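Rorisari: Frequently Asked Questions
Last updated 2019-05-14

The questions below arrived by email, by bug tracker, and in one case on the back of a conference badge. Some have been reworded for politeness. The install guide and the config reference are separate pages, and both are shorter than this one.

What is Rorisari?

Rorisari is the software that sits between "I have some gripper recordings" and "I have a policy worth trying on an arm." It reads the recordings, lines up the clocks, works out where the fingers were, throws out the parts that can't be trusted, and writes training files. It does not train anything. We tried bundling a trainer once and spent a whole release answering questions about other people's graphics drivers.

Which parts do I need?

Sanness does the time alignment. Chisholm does finger tracking and grasp labels. Somov is the viewer, where you find out what the other two got wrong. You can run any of them alone, and people do, usually Somov, usually at night.

Why does alignment fail on my first recording?

Check the clocks. If you started the camera before the encoder log, Sanness has nothing to match at the front of the file and will say "no anchor found" and stop. Open and close the fingers fully a few times at the start of each session. Sanness looks for that motion in both streams and takes its offset from there. A half-hearted squeeze won't do it.

If you did all that and it still fails, look at the frame rate in the header. Some cameras write down the rate they were hoping for.

Can Chisholm tell which thing I'm holding?

It can tell that you're holding a thing. The grasp label comes from finger width and from whether the patch between the pads moves with the pads. Nowhere in the code is there an opinion about fruit. A big apple squeezed between the two pads gives the tracker plenty to work with, and a clean width reading to go with it.

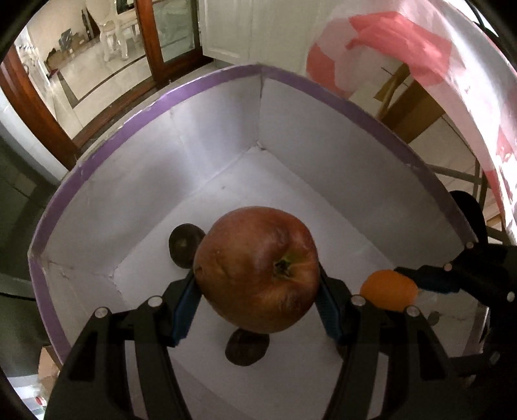 Sem Koster wrote in to say that the patch test is fine for anything that fills the gap, but that he gets "held" labels on small objects the fingers have merely closed above, and he would like the threshold to scale with finger width. He's right. It scales as of the May release. The old fixed threshold is still there as held_mode: legacy, for anyone who has a paper deadline and doesn't want their numbers to move.

What about two grippers at the same time?

Supported, with one condition: each gripper needs its own stream and its own name in the session file. If you call them both "gripper" the loader will take the second one and quietly drop the first. We have made this less quiet in the current version. It now prints a warning in capital letters, which people also ignore.

When one gripper wanders through the other's view, Chisholm can mix up whose fingers are whose. Set mask_foreign: true and it will keep to the region where its own fingers can physically be. This costs you a little speed and saves you from training on somebody else's left hand.

My finger width jumps around for no reason.

There's a reason, and it's nearly always glare. Shiny screws, shiny tomatoes and shiny plastic tablecloths all produce bright spots that the edge finder likes more than it should. Turn on the median filter (width_filter: median) and leave the window at its default of 4 frames. Larger windows give you beautiful smooth curves in which no grasp ever quite happens.

Does the background matter?

To Chisholm, very little. To the camera pose step, a lot. That step wants texture that stays put, and it wants plenty of it. Plain white walls starve it. Repeating patterns are a different sort of trouble, because one red square looks very much like the next red square, and the solver will cheerfully shift your whole trajectory over by one and report a low error while doing so. Checkered cloth is the pattern we get the most mail about. Lower the match ratio, turn on the loop check, and make sure some of the room beyond the table stays in view.
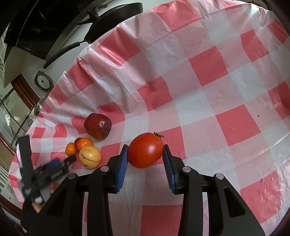 How many frames does the pose step need before it settles?

The default warm-up is 20 frames. Below that the scale estimate drifts and your table slowly becomes the size of a parking lot. You can raise it with warmup_frames; lowering it is permitted in the sense that we haven't stopped you.

What is the limit of 3000, and why did I hit it?

It's the cap on tracked points per session segment. When Sanness sees a gap in the stream it starts a new segment and the count resets, so long unbroken sessions hit the cap first. Either split the session by hand or raise max_points and buy more memory. The error message used to say "too many points" and nothing else. It now says how many, and where.

Which export formats are there?

HDF5 and a plain folder of images with a CSV. The CSV exists because one of us asked for it and now too many people depend on it. Angles are in radians in the first and degrees in the second. Yes, we know. See issue 2656, which is long and has feelings in it.

Can I fix a bad grasp label by hand?

Open the session in Somov, drag the bar, press S. Edits go into a side file next to the recording, so the original labels are never touched and you can go back when you discover it was you who was wrong. Keep the side file under version control. Don't rename it. Somov finds it by name and won't go looking.

Does it run live?

Chisholm does, on a decent laptop, with the viewer closed. Sanness doesn't and won't, because it reads the whole file before it makes up its mind. If you want live labels, give the camera and the encoder a shared clock and skip Sanness entirely. In that case set align: none, or the export will sit there waiting for an offset that isn't coming.

The planner rejects my exported grasps.

Look at the frame convention first. We put Z along the fingers. A good many planners put it somewhere else, and each of them has a page explaining why theirs is the natural choice. There's a flag, tool_axis, that takes x, y or z. Try all of them before you file a bug. If it still points at the ceiling, send us the session file and the smallest recording that shows the problem. "Smallest" is the word people tend to skip.

Where do I report bugs?

On the tracker, with the version number and the log. A log pasted as a screenshot will be answered after the others.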